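4. Cleaning and resetting your keyboard

Read all of it before you start. Takes 35 minutes, most of that is drying.

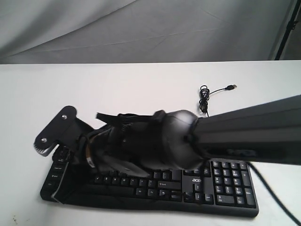
Applies to any wired desktop keyboard used with the Adell front desk terminals. Old 1997 units too, if you still have one. Work on a flat, pale surface so you can see crumbs and dropped caps. The black Acer lying flat on a white tabletop is set down the right way, keys up, nothing propped under the back. Do the same with yours.

Before you start

Log out of Tikthorpe. Save your work first, the program won't ask.
Shut the terminal down. Sleep mode is not enough.
Unplug the keyboard.

Steps

1. Turn the keyboard over and tap the back. Gently.
2. Turn it face up. Brush between the rows, left to right, soft brush only.
3. Wipe the caps with a damp cloth. Damp, not dripping.
4. Sticky key? Lift the cap from one corner with the plastic puller. Clean under it, press back untill it clicks.
5. Leave 30 minutes to dry.
6. Plug back in, same port as before.
7. Start the terminal. Open Tikthorpe, go to Settings, then Input, then Test Keys. Press each key once.

CAUTION: Never spray cleaner straight on the keys. Spray the cloth.

CAUTION: Do not pull the space bar. The wire clip underneath bends and wont go back.

Note: If Test Keys shows the wrong letters, layout has reset. Pick US English, hit Apply, restart.

Note: Rivera terminals have 2 keyboard ports. Use the lower one.

Still dead after step 7? Swap in the spare and email Cường Tôn with your terminal number. Farard sites, call your own help desk first.

Section updated Tue 12 July. Mouse cleaning is in section 5.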